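**Cell 2 maintenance and setup review, Sokasbridge site**

Start: 9:40
Chair: Judite Serrano
Present: Leonilde Figueiredo (controls), Leonilde Ramalho (mechanical), Benedita Arruda (tasks), Chaimae Tazi (minutes)
Initials used below: JS, LF, LR, BA, CT

## 1. Previous minutes

Accepted with one correction. Under item 3, "left wrist" should read "right wrist." The torque values given there were correct. CT to amend the stored copy.

## 2. Status of the cell

LF reported that the cell has logged 714 cycles on the pouch task following the last full calibration. Two protective stops in that period, both on the right arm and both during the return move to the rest pose. Logs show a following error on the wrist joint shortly before each stop. No overload was recorded on the fingers.

LR inspected the right arm with power off. No play in the wrist. The cable tie at the forearm had slipped toward the gripper, which left too much slack below the housing and too little at the elbow. LR's view is that the cable pulls tight at the end of the return move. LF agreed that this would fit the logs but asked that the wrist not be ruled out until the run has been repeated with the cable re-tied.

Decision: re-tie first, repeat the return move at reduced speed, then at full speed. No parts to be ordered from Seixas at this stage.

## 3. Cable routing

Current state:

- Right gripper cable hangs below the housing and can reach the tabletop in low poses.
- Left gripper cable loops up from the top of the housing. No stops attributed to it.
- Floor cable at the left of the base is not fixed down.

LR proposed a second tie point on the right forearm and a short length of spiral wrap from there to the housing. BA asked if the wrap would be stiff enough to affect the low approach. LR did not expect so but will test by hand before the arm is powered. JS asked for the floor cable to be clipped the same day, independent of the arm work.

LF noted that the joint limits must be checked again after any change to the ties. The last change was made without this check and the wrist could be driven further than the cable allowed.

## 4. Table

The table is made of two panels. The far one sits slightly high at the seam. LR shimmed the near panel once already, and it has settled. BA reported that the step has no effect on the pouch, which stays on the near panel, but that small packets have caught on it when moved back.

Options discussed were new feet under the near panel or a plate under both. Fumemwood can supply a single top of the same size, lead time 13 working days. JS would prefer to level the present one and keep the single top as a fallback. LF pointed out that a new top means a new table height in the controller and a new calibration in any case.

Decision: level the near panel, measure the step at both ends and in the middle, record the values on the cell sheet.

## 5. Task layout

BA went through the reset state for the pouch task. The pouch goes in the center of the near panel. The pink plush item and the small packet are placed by hand and may vary in position. Hand tools stay in a row at the far edge, out of the path of both arms, with the adjustable wrench at the right-hand end. 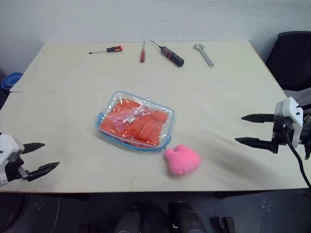
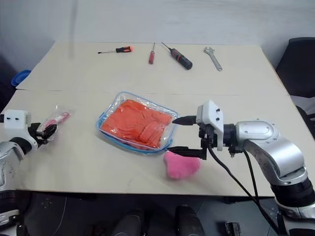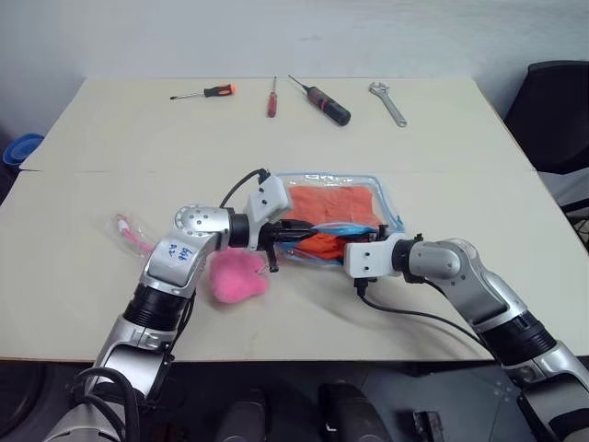 Pouch task on the cell table, tools along the far edge.

LF asked if the tools need to be on the table at all during a run. BA replied that the task set calls for them as background objects and that the order in the row must be kept between runs. LR objected that the same tools are used for adjusting the fingers and do not always go back in the same place. Agreed that a separate set will be kept at the bench for maintenance. The set on the table is not to be used for work on the cell.

BA will mark the pouch position with two corner points under the tabletop edge, so that nothing is added to the visible surface. LF asked that the tolerance be written down. BA suggested up to a finger's width in any direction; LF wants a figure in millimeters. Left with BA.

## 6. Gripper fingers

The black fingers on both sides were checked for wear. LR found rounding at the tip of the upper right finger. It still closes flush. The left pair is in better condition.

The thin edge of the pouch is the hardest grip in the task. With the tips out of line, one finger lands ahead of the other and the edge slides out. LR's procedure for alignment:

1. Close the gripper on nothing at low force.
2. Loosen the finger screws a quarter turn.
3. Close again on the gauge strip and hold.
4. Tighten evenly, alternating sides.
5. Open, remove the strip, close, and check the gap against the light.

LF requested a sixth step: reset the zero position of the gripper in the controller. Without it the software reports an object held when the fingers are empty. Added.

Replacement fingers are in stock at Skoltville. LR to bring one pair per side.

## 7. Head camera

LF reported a small shift between the camera view and the table model. Cause not known. Check the mount screws, then run the calibration after the table has been leveled. Calibrating before the leveling would be wasted work.

## 8. Actions

| Action | Owner |
|---|---|
| Re-tie right forearm cable, fit spiral wrap | LR |
| Recheck right arm joint limits | LF |
| Clip floor cable | CT |
| Level near panel, record step values | LR |
| Pouch position tolerance in millimeters | BA |
| Bench tool set | CT |
| Add step 6 to finger procedure | LR |
| Camera mount check and calibration | LF |

Order of work: cables, joint limits, table, fingers, camera. The cell stays at reduced speed until LF has signed off the return move.

## 9. Other business

JS asked for the handwritten marking on the left arm to be copied to the cell sheet in case it rubs off. CT to do.

Meeting closed 10:35.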